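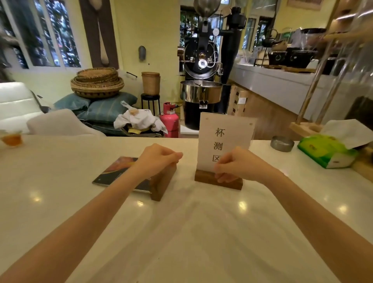
Search this site Enter keywords

Stories > Short fiction > The Counter at Plonari

1. The cupping sign

Fumiko Honda had left written instructions. The counter was to be reset before the buyer from Santoso arrived, and the sign for the cupping area was to stand upright in its wooden base, characters facing the door.

Yee-man Choi gripped the paper by its lower corner and turned it. The base moved with it. She corrected the angle and read on. The tissue box stayed on the counter. The roaster was not to be touched; Fumiko had underlined this.

The buyer was due at ten. In December he had rejected 180 kilos on the grounds of smoke, and had been right. Fumiko had blamed the chimney. Yee-man had blamed Fumiko, who at that time smoked up to 20 a day, mostly beside the cooling tray. Neither had put this in the report — it ran to four pages and dealt chiefly with airflow.

2. The smoking sign

Item six said only: the animal, back edge, straight.

The card asked smokers to step outside. The animal on it had stripes on its head and a cigarette in its mouth, which Yee-man considered a weak position from which to argue. She pressed the dark base down with her left hand and squared the card with her right.

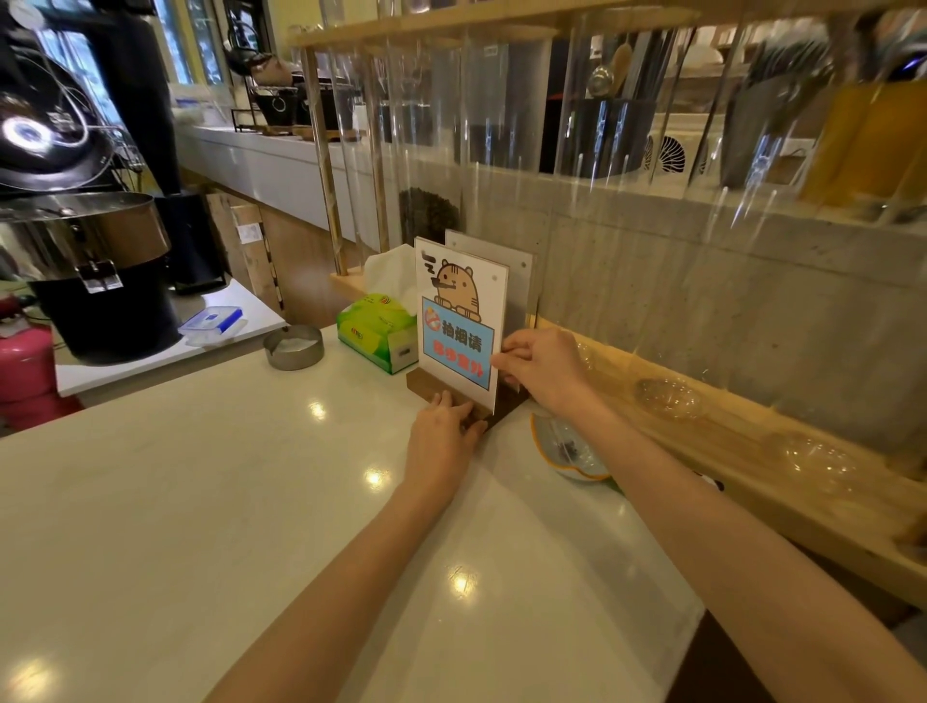

3. The buyer

He came at ten past and read both signs. Then he asked where Fumiko was.

"Outside," said Yee-man, and put the kettle on.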